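Flat-pack desk: is the white cable tray worth fitting, and does a loose top board matter?

Posted in Home Workspaces > Desks and Tables

deskless_in_july

I'm putting together a work table for the spare room, and the more I read the less I believe. The setup is a white board sitting on a wider wooden base panel, inside a metal frame. The base shows as a pale strip along the far side. The shop page from Patari says the white board is "self-locating," and as far as I can tell that means it sits there and you hope.

The kit also came with a long white tray with raised walls. The leaflet calls it a cable tray. It looks like a piece of gutter to me. It has no lid and I can't find any screws for it in the bag, and the leaflet shows it hanging under the back edge with a row of neat little cords in it that look nothing like any cords I have ever owned.

So, two things. Does the loose top board need fixing down, or is that fussing? And has anybody used one of these trays for more than a month and still liked it? I paid 50 extra for it and I'm starting to feel foolish. Please don't tell me to buy a different desk.

Jadudton

I had the same kind of top for a couple of years. It does move. Not much, but if you lean on the front edge while you write, it creeps back, and then you get a gap where pens and crumbs go. Four squares of rubber shelf liner under the corners sorted mine. I wouldn't glue it. The day you want to clean under it or flip it over you will be sorry.

As for the tray, I'm with you. People post pictures of them the day they go up and never again. A shallow open tray is fine for one power strip and two cords. Anything with a fat plug will sit on top of the walls and fall out when you push your chair in. Before you drill anything, lay the tray flat on the board and put your real cables in it, all of them, plugs included. If they don't stay down on a table they won't stay down under one.
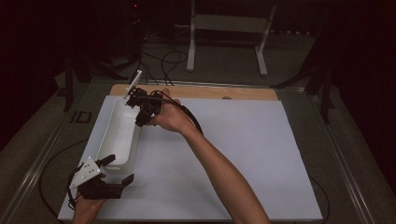
flakumura

Just screw it in, it's fine. Mine has been up since I moved and I never think about it. You can get 300 zip ties for next to nothing and tie everything to it.

Nakamura

I don't agree with the zip tie advice. Tie everything down and you'll be on your back with scissors the first time you swap a charger. Use hook and loop strips and leave some slack at both ends.

On the missing screws - check the panel thickness before you go and buy any. Shop pages are vague on this, and a screw that is too long comes straight up through the base and lifts your white board. Measure it yourself, then buy shorter than you think. Wood screws also chew up cheap panels if you take them in and out, so decide on the position once. I'd set the tray a hand's width in from the back edge, so you can still reach over and drop a plug into it.

And if it doesn't hold your cables, return it. I wouldn't spend a Thursday night trying to make a bad tray work because it came in the same box. The price they want for it seems high to me anyway, and "self-locating" would put me off the whole page.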